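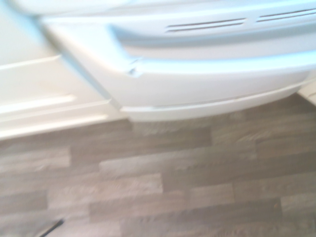
Weißes Gerät, Griffmulde, Sockelleiste, graue Dielenoptik. Um diese Ecke der Küche geht es heute.

Tamara Munteanu
3. November 2019

1/ Ich werde oft gefragt, wann Maschinen endlich die Hausarbeit machen. Ich arbeite seit ein paar Jahren an Greifarmen und habe darauf keine kurze Antwort. Deshalb ein Thread über ein einziges Küchengerät und den Boden davor.

2/ Die Aufgabe klingt klein: an die Front heranfahren, Griff finden, aufziehen, wieder schließen. Danach den Streifen Boden davor sauber machen. Ein Mensch denkt dabei an etwas anderes. Für einen Arm auf Rädern sind das mindestens vier getrennte Probleme.

3/ Problem eins ist Weiß. Weißes Gerät neben weißem Schrank. Der Schrank ist matt und etwas wärmer im Ton, das Gerät glänzt leicht bläulich. Wir sehen den Unterschied sofort. Ein Tiefensensor bekommt auf glänzendem Kunststoff oder Lack oft gar keine brauchbaren Werte und meldet dort einfach ein Loch.

4/ Licht von oben macht es schwieriger. Die gewölbte Front spiegelt, und der Glanzfleck wandert mit, wenn die Kamera sich bewegt. Für die Software sieht das aus wie ein Gegenstand, der vor dem Gerät herumrutscht.

5/ Problem zwei ist der Griff. Ein Bügelgriff steht vor, den kann man umfassen. Eine Griffmulde ist eine Vertiefung. Man muss mit den Fingern hinein und dann ziehen, ohne an der Kante abzurutschen. Zwei starre Backen mit Gummi drauf sind dafür die falsche Form.

6/ Wir haben im April bei Malabanan eine Versuchsreihe mit Griffmulden gemacht, 300 Versuche an Fronten verschiedener Bauart. Bügelgriffe liefen nebenher mit. Bei den Bügeln war nach einer Woche Ruhe. Bei den Mulden haben wir den Finger dreimal neu gezeichnet.

7/ Die beste Lösung war am Ende ein schmaler Haken aus weichem Material, der seitlich einfährt. Sieht albern aus, funktioniert ganz ordentlich. Dafür kann derselbe Haken keine Tasse halten. Werkzeugwechsel kostet Zeit, und man braucht einen Platz für das zweite Werkzeug.

8/ Problem drei ist Bewegungsunschärfe. Sitzt die Kamera am Handgelenk, verwischt bei jeder schnellen Drehung alles. Die Maserung vom Boden wird zu Streifen, Lüftungsschlitze werden zu grauen Strichen. Also langsamer fahren. Oder anhalten, schauen, weiterfahren. Beides sieht in Vorführvideos schlecht aus und wird deshalb gern vierfach beschleunigt.

9/ Kleiner Tipp: Wenn ihr so ein Video seht, sucht nach dem »4x« in der Ecke. Wenn dort nichts steht, achtet auf die Menschen im Hintergrund. Laufen die komisch, wisst ihr Bescheid.

10/ Problem vier ist der Boden. Da sind die Saugroboter wirklich gut geworden, das muss man sagen. Ein flacher Boden in Dielenoptik ohne Teppich ist für sie der einfachste Fall. Staub und Krümel auf freier Fläche sind erledigt, dafür braucht es keine Forschung mehr.

11/ Schwierig wird es am Rand. Unten an der Sockelleiste und in der Ecke zum Schrank bleibt Schmutz liegen. Runde Geräte kommen nicht in eckige Ecken, und die kleine Seitenbürste schleudert die Hälfte wieder heraus. Den Rest macht weiterhin jemand auf den Knien.

12/ Ebenfalls schwierig: dünne dunkle Sachen am Boden. Links unten im Bild ragt so etwas herein, vielleicht ein Kabel, vielleicht die Spitze von einem Stab. Ich kann es auf dem Bild nicht sicher sagen. Ein Roboter muss sich aber entscheiden. Ein Kabel darf er nicht überfahren, einen Stab könnte er vielleicht wegschieben.

13/ Die meisten Geräte entscheiden vorsichtig und fahren außen herum. Dann bleibt eben ein Stück ungesaugt. Das finde ich vernünftig, aber es heißt auch, dass vor dem Putzroboter immer jemand aufräumt. Diese Arbeit steht in keinem Prospekt.

14/ Zu den Kosten. Mein alter Kollege Rommel Evangelista hat bei Grevier ausgerechnet, was ein Arm samt Fahrgestell kosten dürfte, damit sich ein Haushalt darauf einlässt. Er kam auf 3833 Euro. Allein der Arm, mit dem wir arbeiten, liegt weit darüber, und der hat noch keine Räder.

15/ Zum Vergleich der Zamum, den wir im Büro für den Boden haben: 382 Euro. Kann genau eine Sache und die jeden Abend. Das ist im Moment der Stand. Eine Aufgabe, ein Gerät, viel Stückzahl, kleiner Preis.

16/ In der Werkstatt sieht es übrigens anders aus. Bei Brernetti hängt ein Arm an einer Maschine und legt Teile ein. Immer dieselben Teile, immer dieselbe Lage, Licht fest montiert. In einer Schicht waren es 985 Stück, und der Bediener hat zweimal eingreifen müssen. Damit kann man Geld verdienen.

17/ Der gleiche Arm in einer fremden Küche wäre ziemlich hilflos. Dort ist der Boden anders, der Griff anders, das Licht von der Tageszeit abhängig, und irgendwer hat den Stuhl verschoben. Die Mechanik kann das meiste längst. Es fehlt das Zurechtkommen mit Unbekanntem.

18/ Daten helfen, aber langsamer als erhofft. Jede Küche bringt Kleinigkeiten mit. Hier zum Beispiel sitzt links am Ende der Griffmulde eine kleine Kerbe in der glatten Kante. Für uns belanglos. Für ein Verfahren, das die Kante verfolgt, kann die Linie genau dort abreißen, und dann sucht es den Griff von vorn.

19/ Solche Stellen kann man nicht alle vorher sammeln. Man kann nur dafür sorgen, dass das System merkt, wenn es unsicher ist, und einen zweiten Blick aus anderer Richtung nimmt. Daran sitze ich gerade. Läuft mal gut, mal nicht.

20/ Weil es immer kommt: Wäsche falten? Handtücher ja, langsam. Spannbettlaken nein. Geschirr ausräumen? Teller meistens, Gläser ungern, Besteckkorb nein. Fenster? Glatte große Scheiben ja, Rahmen nein. Bad? Fragt mich in ein paar Jahren wieder.

21/ Meine Einschätzung für zu Hause: Den Boden kann man abgeben, wenn man damit lebt, die Ecken selbst zu machen. Türen und Schubladen öffnen geht im Labor und bei bekannten Möbeln. Für eine beliebige Küche würde ich heute niemandem ein Gerät verkaufen.

22/ Nachtrag, weil zwei Leute gefragt haben: Ja, man könnte einfach überall Bügelgriffe anschrauben oder einen Aufkleber als Markierung neben die Mulde setzen. Das machen wir im Labor auch so. In Pflegewohnungen könnte ich mir das gut vorstellen. In der eigenen Küche wollen es die wenigsten.

23/ Und zur Frage nach dem weichen Haken: Silikon über einem Kern aus Federstahl. Die Zeichnung muss ich erst mit Malabanan klären, dann hänge ich sie hier an.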